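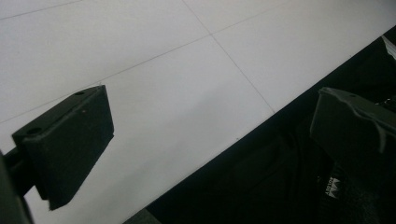 Floor tile, pale, grey grout lines.

Flolledeck

Print templates for gutter, roof and siding crews. Door hangers mostly, postcards too, one yard sign that needs work. Fill in a text file, run the build, get a PDF the print shop will take.

Status: usable. Fall set is done, spring set half done. Docs are this file, sorry, writing it between jobs.

What's in here

67 templates total. 46 are door hangers, the rest postcards plus the yard sign. Every one has a front and a back. Backs are plain on purpose, lots of people want to write a quote on them with a pen and glossy backs don't take ink.

Folders:
hangers/ – door hangers, die cut hole at the top, keep text out of there
cards/ – postcards, address side follows the mailing layout, don't move the blank box
sign/ – the yard sign
text/ – the wording, one file per template
fonts/ – Grollari, regular and bold only
out/ – where the PDFs land, gets wiped every build!! copy your stuff out first

Quick start

Copy text/blank.txt and name it after your business. Put in name, phone, license number, towns you cover. Then

make hangers BIZ=yourname

or make cards, or make all if you have time for a coffee. PDFs show up in out/. Open one and read the phone number out loud before you send it anywhere. I once printed a full run with two digits swapped. Still have the box.

Fields in the text file

name – as it should print. Long names shrink to fit, past a certain point it looks silly, use the short form
phone – one number. If you put two, only the first prints
license – leave empty and the line disapears
towns – comma between each. Wraps to four lines then quits, the rest is dropped with a warning
offer – the big line. Keep it short. "Free gutter check" fits, a sentence doesn't
small – the small print under the offer. Expiry goes here
photo – path to a picture, optional. No photo means a solid block of your main color
color – main color as a name or hex code. Names are in text/colors.txt

Anything else in the file is ignored. No error, just ignored. So if a line isn't printing, check the spelling of the field name first.

The layouts

Three families. Tavares is the loud one, huge offer line across the top half, phone at the bottom in bold. Works best for storm season when people just want a number. Cristóvão Macedo drew it and most of the icons (ladder, downspout, shingle stack, leaf). The other two never got proper names so they're called plain and split. Plain is text only. Split is photo on one side and text on the other.

If you're stuck picking, print one of each on the office printer, hang them on your own door, walk back to the curb. Whatever you can still read wins.

Wording

The text files come with sample wording you can keep. Written for homeowners, no trade talk. "Fascia" is explained the one time it's used. A few rules I stuck to:

No "number one in town" lines. Some places will fine you for that and it reads like everyone else's anyway.
No fake handwriting.
Price only if you'll honor it for the whole run. Hangers stay on fridges a long time – someone called me in July on a leaf cleanup offer from the fall before.
Say what happens after they call. "We look, we text you a price" did better for me than any discount. Not a study, just my phone.

Insurance wording is the one to watch. Sample files say "insured" and stop there. If you want storm claim language on a hanger, check your state rules, some are strict about roofers saying they'll deal with the insurer. I took the old claim template out for that reason, please don't send it back in a pull request.

Printing

PDFs are CMYK with bleed and crop marks. Driva is the shop I use and the die line is set up for their hanger cutter. Other shops, ask for their die line and swap hangers/die.pdf. Same file name, nothing else to change.

Stock: uncoated on the back, always. Front is up to you. Thin stock curls off the knob after one rain so go heavier than the cheapest option.

Reds come out darker than on screen. Ask for a proof the first time. The orange in colors.txt is already fixed for this, the reds are not.

Known problems

Accents in names work in Grollari regular but bold drops a couple of them. Being looked at.
Very wide photos get squashed in split instead of cropped. Crop them yourself for now.
Yard sign has no bleed on the left side. Don't print it yet.
Build stops if there's a space in the business file name. Use a dash.
Postcards in the spring set still have fall leaves on the back. I know.

Adding a template

Put the layout in the right folder, the wording in text/ with the same name, and a sample PDF so I can see it without building. Test it with a really long business name and a really short one. One template per request please, big batches sit forever becuase I review these at night.

Icons have to be your own drawing or clearly free to use commercially. Say which.

License

Use them for your business, change whatever you like, print as many as you want. Don't resell the pack as a pack. Font comes with its own license in fonts/, read that before using Grollari for anything outside these templates, truck lettering included.

Questions

Open an issue. Attach your text file and the PDF, and say which shop is printing. Take your customers' addresses out of the file first if you did a mailing merge – two people have posted theirs already and I had to delete the whole thread.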